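Subject: Re: [shop-storage] sticky bottom drawers on metal cabinets
From: Zihan Shao
To: shop-storage list

On the bottom drawer problem, Merrow wrote:

> We have a run of light gray metal cabinets, bought secondhand when
> the Purncombe office closed. The upper drawers are fine. The bottom
> ones all drag for the last couple of inches and have to be kicked
> shut. I've cleaned the runners and it made no difference. Is this
> just what they do, or is there something I should be adjusting?
> Also, how do people keep small stuff from sliding to the back of a
> deep drawer? I lose things in there for months.
>
> Second question, less urgent. Has anyone changed the handles on
> theirs? Mine are the flush kind with a finger slot and I can't get
> hold of them with gloves on.

I went through all of this with ours last May, so I'll take it in order.

The drag at the end is usually the cabinet and not the runners. If the floor is out of level the body twists slightly, and the bottom drawer feels it first because it sits closest to the feet. Pull every drawer out, put a level across the base front to back and then corner to corner, and shim the low foot. Ours needed 7 mm under the back left. After that the bottom drawer closed with one hand. I would do this before you buy any parts.

If it still drags, look at the two screws holding the rear end of each runner. On ours one of them had backed out far enough to touch the drawer side. You can't see it with the drawer in, but you can feel it with a finger. I put a drop of threadlocker on it and it has stayed put.

Don't oil the runners. The person who had our cabinets before us did, and I spent an afternoon getting gray paste out of them with mineral spirits and a toothbrush. If you want something on there, use dry PTFE spray, wiped on with a rag. Spraying it straight into the cabinet gets it on the drawer bottoms, and then everything you put in them slides around.

Check the weight too. Our sheet from Malline gives 70 lb for a drawer with the load spread out evenly. We had one full of cut steel that was well over that. The runners weren't bent but they were not happy. I moved the steel to a floor rack and now keep only light things down low, which goes against the usual advice about heavy items at the bottom. The usual advice is right for tipping, so if your cabinets aren't fixed to the wall, fix them before you copy me. Ours are bolted through the back panel into studs.

On things sliding to the back, I tried three kinds of liner. The ribbed rubber one smelled bad and curled at the corners. The foam was good for a few weeks and then tore. What I have now is the thin woven mat from Iordache, cut a little short on both sides so it lies flat. It grips well enough for anything with a flat bottom. Round things still roll, so those go in a tray or they go in a higher drawer where I can see them.

The other thing that helped was not filling the bottom drawer. You are looking down into it from standing height and anything behind something else is as good as gone. I keep a few bigger single pieces in there, one layer, nothing stacked.

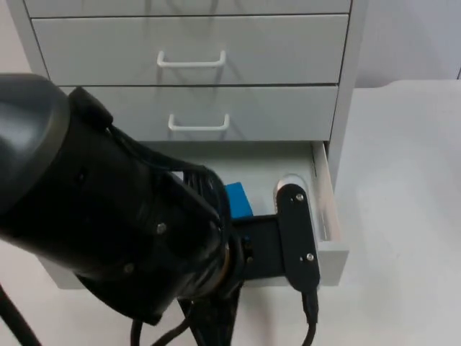
For the handles, I would go with plain bar pulls. White ones look all right against light gray and they are easy to find with your eyes when you are carrying something. The ones I ordered were the Pemunura bar, part 911, which comes with short machine screws. Measure your drawer front first, since a double-skinned front needs a longer screw than the one in the bag. Leave enough room behind the bar for a gloved hand. I held one up with tape for a day before drilling and I'm glad I did - my first guess at the height was too low.

Drill from the front with a sharp bit and a strip of masking tape over the paint, and back it with a scrap of wood on the inside. Touch up the bare edge of the hole before the screw goes in. It takes about ten minutes a drawer once you have made a template. Mine is a piece of cardboard with two holes in it and an arrow for up.

I have half a roll of the woven mat left over. If you want it, send me your drawer size off list and I'll cut it before I mail it.

Zihan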